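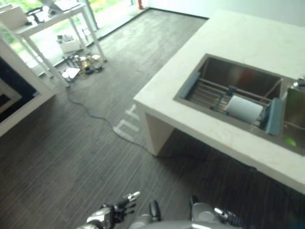
**De:** Iñaki Nieto
**Para:** lista Poltelico
**Asunto:** Re: Transferencia de las cintas Prallitier: velocidad, ecualización y orden de las caras
**Fecha:** mayo de 2020

Hola a todos:

Respondo al mensaje de Gaëtan, que cito recortado, y añado lo que he medido con las copias que tengo.

> Gaëtan Le Goff escribió:
>
> He terminado de escuchar los archivos planos de la caja Prallitier. La pieza larga de Odette Poulain («Flirau») me suena alta respecto a la edición en vinilo. No mucho, menos de un cuarto de tono, pero se nota en el zumbido de fondo y en las dos notas tenidas del final.
>
> Segunda cuestión: en la hoja de la caja las bobinas van numeradas, pero la numeración no coincide con el orden de las caras del disco. ¿Qué orden seguimos para la reedición?
>
> Tercera: Thibault propone aplicar reducción de ruido a todo el programa. Yo no lo haría.

Por partes.

**Velocidad.** El zumbido de red grabado en la cinta sirve de referencia. En un tramo sin programa, al principio de la segunda bobina, el cuarto armónico debería estar en 200 Hz y lo encuentro en 202,4. Eso da un 1,2 % de exceso, algo más de 20 cents, compatible con lo que oye Gaëtan. La desviación es constante a lo largo de toda la bobina, así que descarto un problema de tensión en el plato. Lo más sencillo es que el magnetófono de la transferencia fuera rápido, y se corrige con un remuestreo único. No conviene usar algoritmos de estiramiento temporal: con ataques tan secos como los de «Flirau» dejan preecos.

La tercera bobina es otro caso. La desviación empieza en un 1,2 % y baja hasta un 0,7 % hacia el final. Si alguien tiene acceso al original, pediría volver a pasarla con la máquina calibrada antes de corregir por tramos. 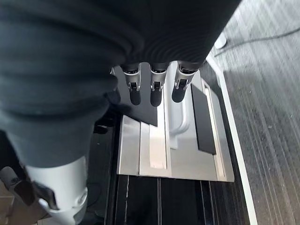

**Ecualización.** Las bobinas a 38 cm/s no llevan tonos de ajuste. Mathis Renaud las transfirió con curva CCIR, lo razonable para un estudio europeo de la época, pero la bobina 4 tiene un exceso claro por debajo de 100 Hz y le falta brillo. Probé a deshacer la curva y aplicar NAB. El grave queda en su sitio y el extremo agudo se acerca al del vinilo, con la reserva de que el corte del vinilo tampoco es neutro. Mi hipótesis es que esa bobina es una copia hecha fuera, quizá para radio. Los empalmes no están en los mismos puntos que en las demás, lo que apoya la idea.

**Orden.** Para mí manda el disco. La numeración de la caja es de archivo y va escrita con otra letra que los títulos. El ejemplar de la primera edición que consulté (el número 109 de una tirada de 657) lleva las matrices sin corregir y el orden coincide con la contraportada: «Flirau» ocupa entera la cara B, con una duración de unos 14 minutos en mi copia. Las tres piezas breves van en la cara A. Cualquier otro orden obliga a cortar la pieza larga o a dejar una cara muy descompensada.

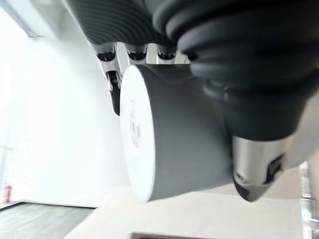

¿Hay que conservar los silencios entre las piezas breves tal como están en la cinta?

Los silencios se conservan con su duración original, incluida la cinta líder, pero el ruido de fondo puede atenuarse con un fundido corto a cada lado. En el máster del vinilo los pausados eran más largos; propongo seguir la cinta y anotarlo en el libreto.

**Reducción de ruido.** De acuerdo con Gaëtan. Buena parte del material son ruidos filtrados, y un perfil espectral tomado de las pausas se come la cola de los filtros. Hice la prueba con 6 dB de atenuación y la diferencia invertida contiene programa audible, sobre todo entre 3 y 7 kHz. Sí retocaría a mano los clics de empalme y la pérdida de nivel del canal izquierdo en la primera bobina, que dura menos de un segundo.

**Archivos.** Para no volver a mezclar versiones, propongo esto:

- Transferencias planas: 96 kHz, 24 bits, sin tocar, en la carpeta `plano`.
- Versiones corregidas de velocidad: mismo formato, sufijo `_vel`.
- Bobina 4 con curva NAB: sufijo `_nab`, conservando también la CCIR.
- Ninguna normalización hasta que Mallet confirme quién corta la laca.

Sobre las notas: el texto que circula fecha las sesiones en noviembre, pero la etiqueta interior solo dice «montaje, noviembre». El montaje y las sesiones pueden estar separados por meses. Yo escribiría «montada en noviembre» y dejaría sin fecha la grabación, salvo que Thibault Lefèvre encuentre las hojas de estudio.

Me falta comprobar la fase entre canales en la bobina 3. Hay una inclinación de azimut que a partir de 8 kHz empieza a cancelar en mono, y preferiría resolverla en la nueva transferencia, si se hace.

Mathis, ¿puedes decir qué máquina usaste y si los cabezales se ajustaron bobina por bobina?

Un saludo,
Iñaki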